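Wipe the pads first
July 1, 2025

Our packing cell at Wetden gets its software updated on schedule. Its fingertips get cleaned when somebody remembers. I think that's backwards. Textured grips hold dust, and thin, glossy packaging shows up a dirty pad long before a carton does.
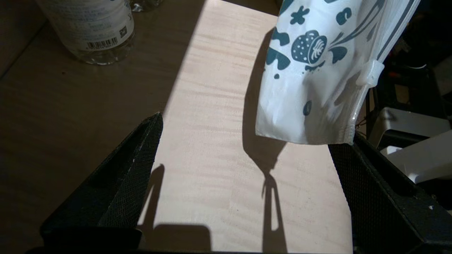
Kaczorowski disagrees and says worn cable ties have stopped the Honus arm more often than dirty pads ever did.

Fair enough, so check both. It takes 2 minutes at the start of a shift. 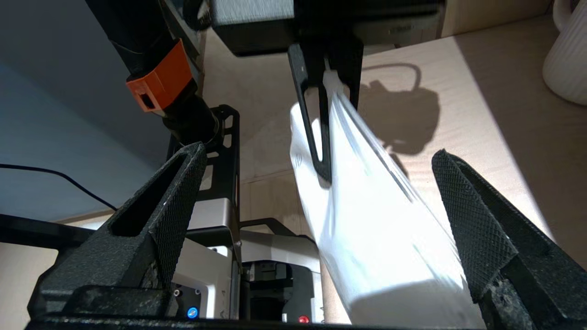 I'd also write down the date of every pad change. Ours were last swapped in December, and I had to dig through invoices to learn that.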